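Emmont Town Market Fund

The Emmont Town Market Fund is a local revenue program in the river town of Emmont. It was set up to let the town keep the money raised at its public market and spend it on streets, drains and lighting close to where it was earned. Before the fund existed, stall fees went into the general account and were hard to trace. It has since become one of the most closely watched pieces of local government in the district, and one of the liveliest to follow!

Background

Emmont has held a market on the square above the old ferry landing for generations. Fees were collected by hand, with paper slips torn from a book, and the rates differed from one row to the next. Traders in the Brekemari quarter, on the east side, had long complained that they paid the same as everyone else and got the worst drainage in town. When grants from the regional government shrank, the council began looking at what the market could bring in by itself.

The plan that passed was drafted largely by council member Carola Mühlbauer, who spent most of a spring walking the rows and talking to traders before a single rate was written down. Her draft tied each fee to the size of the stall and required that 70 percent of the income be spent within the market district. The remainder goes to the rest of the town.

How it works

Traders register once a year, in June, and receive a numbered permit. Payment can be made at the town hall counter or through Filimeck, the billing system the council uses for water accounts. Roughly 3000 permits are active in a normal year, counting the seasonal ones sold before the fall fair. Smaller sellers — people with a single table of eggs, herbs or baked goods — pay a reduced rate and may split it into four parts.

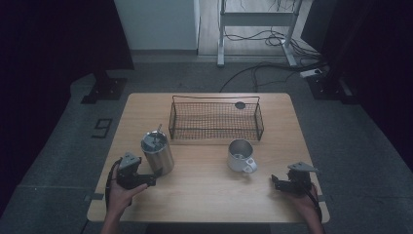
Fuchs, writing in the comments under the council's yearly report, said the split payments were what brought the herb sellers back to the east rows, and asked why the same terms had never been offered for the winter months. The council answered in its next report that winter terms were under study, and they were added the following season.

Projects

The first large project was the Brekemari drain, a covered channel running from the upper rows down to the river. It was followed by new lamps along the ferry steps, a public water tap, and the wonderful tiled roof over the fish hall, easily the best-loved thing the fund has paid for. Repaving of the north rows is being done in short stretches so that trading can go on.

Criticism

Residents outside the market district have argued that their share is too small. A petition with 4000 signatures asked for an even split, and the council held two packed evening hearings on it. The formula was kept, but the town now publishes a street-by-street list of spending, posted at the town hall and at the library.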